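Caltville Makers Forum > Robotics > Data & Training

Thread: How messy do you let your trash sorting demos get?

gripwidth_guy
Posted Tuesday, 8:40 am
Hi all, we're collecting two-arm teleop demos for a tabletop cleanup policy (cup, paper, foil, that kind of junk) and I'm stuck on how much to mix things up between episodes. We have 491 episodes so far and I threw out 14 of those for bad sync. Couple of views from the head camera:
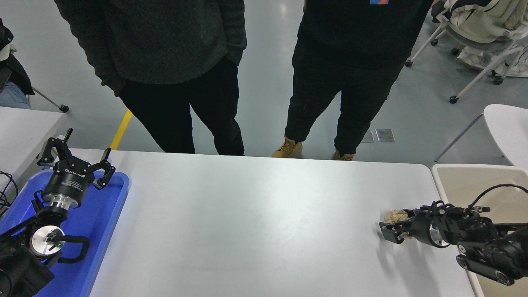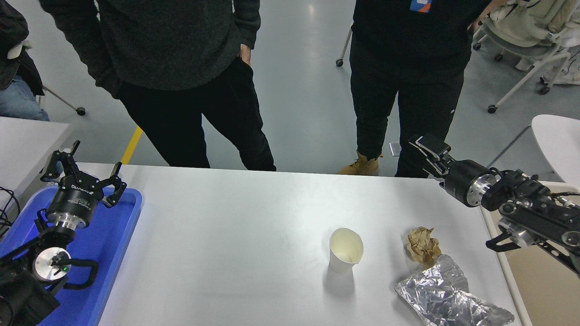
Same white table in both, blue tray on the left. Cup and foil are in the second one.

My worry is the paper. The policy does fine on cups and then gets really timid around anything crumpled. It hovers, closes a little, opens again, hovers some more. Drives me nuts. Do I just need more paper, or am I collecting it wrong?

solder_pigeon
Posted Tuesday, 9:15 am
Are you re-crumpling between episodes? We did a whole batch on the Saliba bench with the same three wads and the model pretty much memorized them. New wad, total panic. Now whoever resets the table has to grab a fresh sheet every single time. Annoying but it helped a ton!

gripwidth_guy
Posted Tuesday, 9:22 am
Uh. No. It's been the same piece of brown paper for most of a week, lol. It has gone kind of soft by now too.

tallboy_torque
Posted Tuesday, 9:50 am
I'd look at your operators before the paper. Hovering in the policy usually means hovering in the demos. Play back ten paper episodes at double speed and watch the fingers. If your people are hesitating, the model is just copying them faithfully.

Also, there are people standing right behind the table in both of those. I'd clear them out. You're teaching it that black trousers are part of the job.

mossy_encoder
Posted Tuesday, 10:31 am
Gonna disagree on the people. Where is this thing going to run? If it's a room with folks walking by, leave them in, and get different folks in different clothes while you're at it. We scrubbed our background for the first 234 demos, it looked beautiful, and then the thing fell apart the first time somebody leaned on the table.

tallboy_torque
Posted Tuesday, 10:44 am
Sure, if they vary. Two people parked in the same spot for hundreds of episodes isn't variety, it's wallpaper. Either move them or lose them.

mossy_encoder
Posted Tuesday, 10:47 am
ok yeah, that I can live with

solder_pigeon
Posted Tuesday, 11:05 am
One more thing about foil. Don't lump it in with paper when you label! It throws highlights all over the place and ours needed way more lighting changes than anything else. We shot foil with the blinds up, blinds down, and one desk lamp that I kept moving. I keep the tags in Buvex, one field for material and one for lighting, so I can pull out only the sad ones later.

gripwidth_guy
Posted Tuesday, 2:18 pm
Went and watched the playback over lunch. tallboy, you're right and I hate it. I'm the one hovering. I do this little double pinch on the paper every time, open, close, open, close. The other operator just goes in and grabs it.

Plan is to dump my paper episodes (126 of them, ouch) and redo them with fresh sheets. I'll get people to move around between takes too. Still using Fladico for the sync, unless somebody talks me out of it.

tallboy_torque
Posted Tuesday, 2:40 pm
Don't delete them! Move them to another folder. Train once with and once without so you know it was the pinch and not the stale paper. If you change both at the same time you'll never know.

gripwidth_guy
Posted Tuesday, 2:52 pm
Fine, moved, not deleted. I'll post the grasp numbers when both runs finish.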